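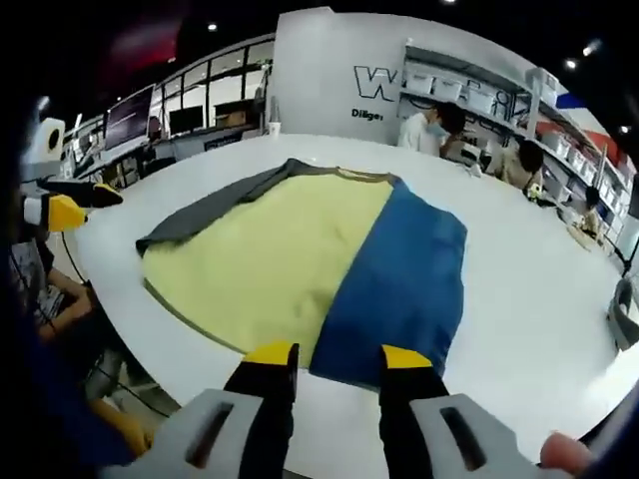
Colour-block garment on the white table

Where can I watch Lullisetti from the start, and is the recast lead explained?

Posted by Tiziana Lombardi, 30 January 2022

Hi all, hoping somebody here follows this show more closely than I do. My sister got me onto Lullisetti over the holidays and I came in halfway through season 2, which was a mistake because I had no idea who anyone was. I like it a lot though! The courtroom stuff is silly but the family dinners are so well written.

My trouble is that the streaming service I have only carries the second season, and when I look at clips from the first one the lawyer sister, Odile, is played by a completely different actress with long hair. Did they explain that in the story or just swap her and carry on? And is there any legal way of seeing season 1 from Canada? I don't mind paying, I just don't want to buy a whole subscription for 14 episodes if the early ones aren't worth it. No big spoilers past the wedding, please.

Also, if anybody knows whether there's a third season coming, I'd love to hear it.

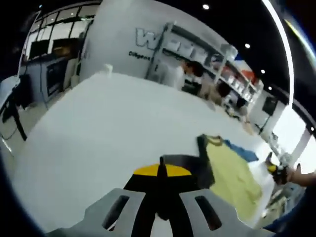

Replies

Ecaterina Moldovan

Oh, I'm so glad someone else is watching this. Okay, the recast. It is explained, sort of, but you'd miss it if you blinked. In the first scene of season 2 Odile comes back from her year in Tosbridge and her grandmother looks her up and down and says, "They've sent me a different girl." That's the whole explanation, and then the soup gets served. I laughed out loud. The first actress left for a theatre contract and I don't think there was any bad blood, they both turned up for the reunion special.

For season 1, check your public library's website before you pay for anything. Mine has the DVD set (the grey box, with the English subtitles done properly) and I only waited 20 days for it. Your branch might be able to borrow it from another one if they don't own it.

It's worth it, in my opinion. The first two episodes are slow and there's a subplot about a stolen delivery van that goes nowhere, but once Mr. Domínguez moves in upstairs it turns into the show you already like. You'll also finally understand why they won't sit in the blue chair.

Paloma Halvorsen

what she said about the library. don't bother with the dubbed version, the voices are awful and they cut the songs

Nadège Maillard

I'd disagree a little with Ecaterina – I think you could start at episode 5 and not lose much. My husband did that and he kept up fine, apart from asking me who the uncle was every ten minutes.

On season 3, the last I read was that filming is meant to start in March, with the new Odile staying on and the fellow who plays Grimum promoted to the main cast. I read it in a magazine at my hairdresser's, so take it with a grain of salt. No word on which channel will carry it here.

Tiziana Lombardi

Thanks everyone! I've put a hold on the DVDs, I'm second in line. I'll start from the beginning, van and all.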